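Search this blog
Search
Go

The great cardboard box cull

3 September 2020

So I've finally done it. After months of saying "I'll sort those boxes out at the weekend" and then spending the weekend doing anything else, I have been through every single cardboard box in the house, and I can now open the cupboard under the stairs without something landing on my foot!

It started with Sigita, who wanted a little box to post some earrings in and asked if I had one going spare. Did I have one going spare. I went to fetch it and came back ten minutes later with an armful, a cobweb in my hair and no idea which of them had a bottom that would hold. She took the one the tea came in and said, very kindly, that I might want to have a look at the rest of them.

I blame my mum, who kept every box that came through the door and could tell you what had been in it. I've got the keeping part but none of the remembering. There was a box in there from Bandero that had held a lamp we gave away two flats ago. There was one inside another one inside another one, like those dolls, and in the smallest was a single curtain hook.

Getting them all out

I did it on the living room floor, with the coffee table pushed back against the wall, and I'd recommend doing it all in one go if you've got the space (and an understanding household). Big ones by the door, middling ones by the sofa, little ones up on the chair so they didn't get trodden on. Anything soggy, torn or smelling of garage went straight out for recycling. Same for anything with more tape than card.

Then I folded down the big ones. I used to cut the tape with the kitchen scissors, which gums them up something awful, but Ruben Dierckx left a comment on my last post saying to use an old door key, and he's right, it goes along the seam beautifully. Thank you Ruben! Flat ones now stand upright behind the hoover with a bit of string round them.

The little ones

I'm soft about small boxes, I'll admit it. A big box is just a nuisance but a small one feels as though it must be good for something. Buttons! Batteries! The funny little Allen keys from Gashi that you daren't throw away in case the bed falls down! I must have picked up the same little one and put it down again half a dozen times.

A small cardboard box on a patterned tabletop looks so neat, too, sitting there waiting to be given a job.

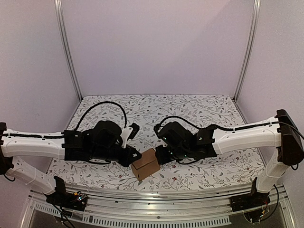
What I kept them for

Drawer dividers, mostly. I took the lids off the shallow ones and lined them up in the kitchen drawer, the one with the string and the birthday candles in, and trimmed the sides with a craft knife until the drawer would shut. They aren't pretty. I did think about covering them in the leftover Dudelska wallpaper and then I thought, it's a drawer, who's looking?

A few have gone into the wardrobe for tights and socks. One is for stamps and one is for seeds, and the seeds one I'm really pleased with because the packets stand up in it like index cards, so I can flick through to the sweet peas without tipping the lot out.

And I did keep a small stack for posting things. Christmas comes round every year and every December I end up paying silly money for a new box in the post office queue, and I'm not doing it this time. They're on the top shelf with the brown paper and the good tape. If you want one, ask. Hanneke has already put her name down for two.

The new rule, for as long as it lasts, is that the stack mustn't get higher than the shelf above it. When a new box comes in, I have a look, and if it's no better than what's there it gets flattened the same day. A parcel came yesterday in the loveliest little box with a tuck-in lid, and I'm sorry to say it's on the windowsill while I have a think.

Next time I'm tackling the carrier bags. Wish me luck.

Contact | Copyright Sanne Baert | Back to top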